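Home Contents Chapters Glossary Index
Search this book Go

Chapter 6
Learning from Demonstration on Difficult Surfaces

A policy trained on plain backgrounds often fails when the surface changes. The Zusesar study tested this with 200 demonstrations on two arms, of which 177 were kept for training. Glossy, patterned sheets were laid over the slotted table - glare and reflections were left in. 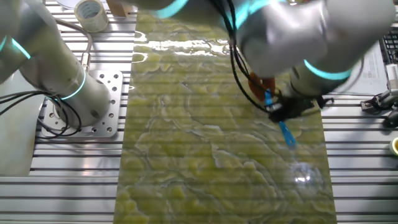 6.1 What the chapter covers

We begin with how demonstrations are recorded, then compare the Fludard and Hutchins methods of varying the background. Readers should know the material on camera calibration in Chapter 2.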